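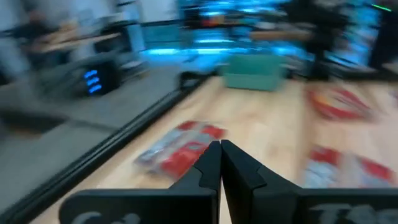 Shazia Dhanial has been packing snack boxes for 14 years, and I'd barely sat down before she was telling me what I do wrong with mine at home. (Everything, apparently.) She starts with whatever is flat. The red-and-white packets on the pale wooden tabletop are her idea of perfect starters, and she got quite excited about them! "Flat things go in first and they go in on their sides, like records," she told me. "Lay them down and you've lost your bottom layer."

I asked about the big puffy bags, the ones I always squash. She laughed at me. "You leave them till last, love, and you leave them alone." 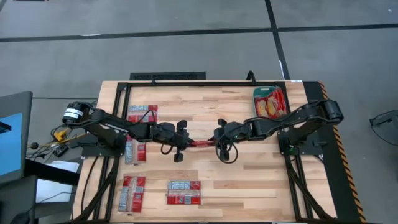 Red packets and one bigger bag on the butcher-block top.

She learned all this at Fludon, in Rustport, where a December rush could mean 57 boxes before lunch. These days she does it for Virk and she's much happier, mostly thanks to the baskets. She loves a basket! Cardboard goes soft at the corners, she says, and you can't see what you've got, but with a basket you grab the handle hole and off you go. Her only rule is that anything in crinkly plastic gets its loose end folded under.

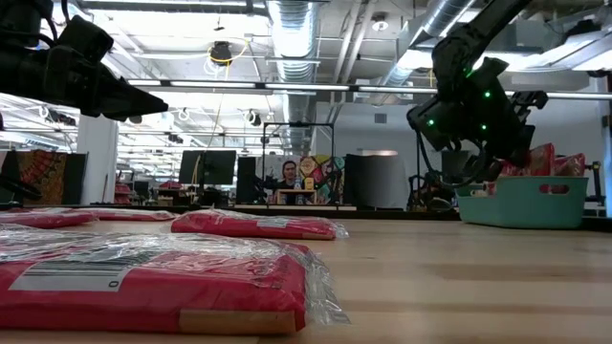
Daniyal Sethi thinks she's too fussy about the folding and says he can fill 2 baskets while she's still tucking in ends. Shazia had heard this one before. "He can," she said, "and then I do them again."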